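[교재나눔] 2학기 중고 교재 수거 및 학과별 배분 기준에 관한 안내

보낸사람: Carys Llewellyn
받는사람: 교재나눔 메일링 리스트
날짜: 11/24/18

회원 여러분께,

교재나눔 운영실의 Carys Llewellyn입니다. 지난 회람에 대하여 Dilwyn Bowen 선생님께서 보내주신 질의에 아래와 같이 답변드립니다.

> Dilwyn Bowen 님이 작성:
> 공학계열 교재의 경우 개정판이 나온 뒤에도 구판 기증이 계속되고 있습니다.
> 구판을 수거 대상에 포함할 것인지, 포함한다면 판매가를 어떻게 정할 것인지
> 기준을 알려 주시기 바랍니다. 아울러 Voyle 서고의 보관 기한도 확인을
> 요청드립니다.

첫째, 구판의 수거 여부입니다. 직전 판에 한하여 수거하며, 그 이전 판은 담당 교원이 수업에서 사용한다고 서면으로 확인한 경우에만 접수합니다. 연습문제 번호가 개정판과 다른 교재는 표지 안쪽에 판차를 기재한 쪽지를 붙여 주시기 바랍니다.

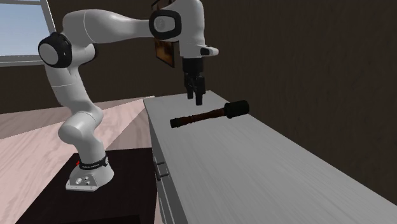
둘째, 판매가입니다. 직전 판은 정가와 관계없이 권당 2000원으로 통일합니다. 현행 판의 가격은 종전과 같이 Bosta 목록에 등재된 금액을 따릅니다. 필기가 많은 책이라도 본문을 읽는 데 지장이 없으면 접수하되, 낱장이 빠졌거나 제본이 풀린 책은 반려하여 주십시오. 부록 디스크나 해답집이 없는 경우에는 목록의 비고란에 그 사실을 적어 주시면 됩니다.

> Skindadik 분관에서는 학생들이 학기 중에도 반납을 원하고 있는데,
> 접수 창구를 상시 운영할 수 있는지도 궁금합니다.

셋째, 접수 창구의 상시 운영은 현재 인력으로는 어렵습니다. Skindadik 분관은 종전대로 주 4시간 운영하며, 그 외 시간에는 Wiler관 1층 접수대를 이용하도록 안내하여 주시기 바랍니다. 이번 학기 접수분은 443권이며, 이 중 판차 확인이 끝나지 않은 18권은 배분 대상에서 일단 제외하였습니다.

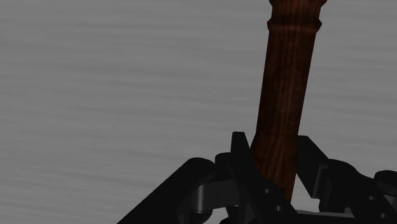
집게형 그리퍼와 나뭇결이 보이는 손잡이 (시뮬레이션 화면)

넷째, Voyle 서고의 보관 기한입니다. 접수일로부터 두 학기로 하며, 기한이 지난 교재는 기증자에게 반환 의사를 물은 뒤 처리합니다. 기증자가 졸업하여 연락이 닿지 않을 때에는 소속 학과 사무실을 통하여 한 차례 더 확인합니다. 반환을 원하지 않는 교재는 4월 배분 시 무상으로 제공할 예정입니다.

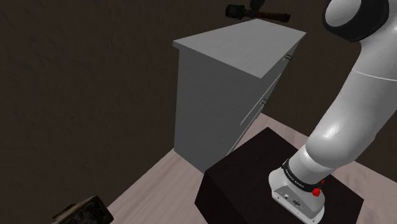 학과별 배분 순서는 신청서 접수순을 원칙으로 합니다. 다만 같은 교재에 신청이 몰리는 경우에는 해당 과목을 실제로 수강하는 학생에게 우선 배정하며, 수강 여부는 각 학과에서 확인하여 주셔야 합니다. 한 학생이 같은 교재를 중복하여 신청한 경우에는 나중에 제출한 신청서를 무효로 처리합니다.

위 기준에 이견이 있으신 회원께서는 본 메일에 회신하시되, 제목의 말머리를 그대로 유지하여 주시기 바랍니다. 개별 학생의 성명과 연락처는 리스트에 올리지 마시고 운영실로 직접 보내 주십시오.

감사합니다.

Carys Llewellyn 드림
교재나눔 운영실

이 사이트는 이용 편의를 위하여 쿠키를 사용합니다. [동의] [설정 변경]

같은 리스트의 최근 글
- Bosta 목록 갱신 일정
- Wiler관 접수대 이용 시 유의사항
- 어학 교재 음원 자료의 취급에 관하여
- Re: 강의 교재 신청서 양식 변경

문의: 교재나눔 운영실 | Copyright 교재나눔. 무단 전재를 금합니다. | 맨 위로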